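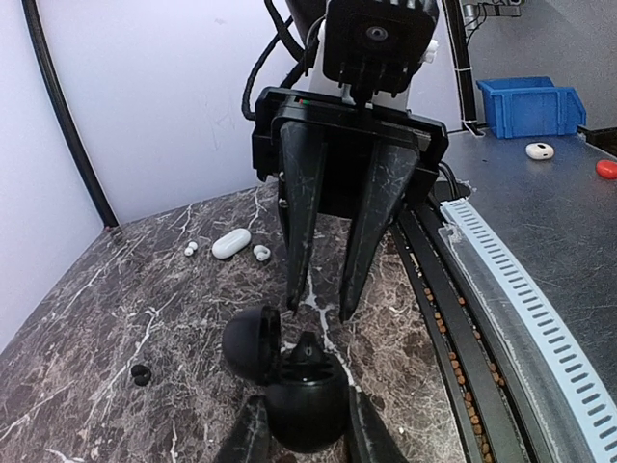
Equipment planner, part-time, Ulura

Hi, I'm Bianka Katona and I run the small-parts handling group at Ulura. I need someone who likes spending money carefully! We're putting together next year's equipment budget, and at the moment it lives in a spreadsheet with 241 lines that I've let get completely out of hand (sorry in advance).

You'd be sorting out what we buy, what we lease and what we keep running. Gripper fingers are a good example: they get scratched and scuffed, and I'd love a real replacement schedule instead of me ordering a set whenever I remember. You'd also get quotes for a second arm from Medcombe and Kadrić, and work out what goes with it, meaning cables, mounting plates, spares, training and service visits.

The job is 60 percent time, four days a week if you like short days, and it starts in January. The first 90 days are mostly the budget. After that you'd help Anikó Fekete with the purchasing for our Zokbridge site.

You don't need to program robots. I do want someone who has bought machinery before, reads the small print in a service contract and will tell me when my wish list is too long.

Send me a resume and a few lines about the best or worst thing you ever bought for a workplace. Anikó and I read them all, and we'll call you to set up a visit.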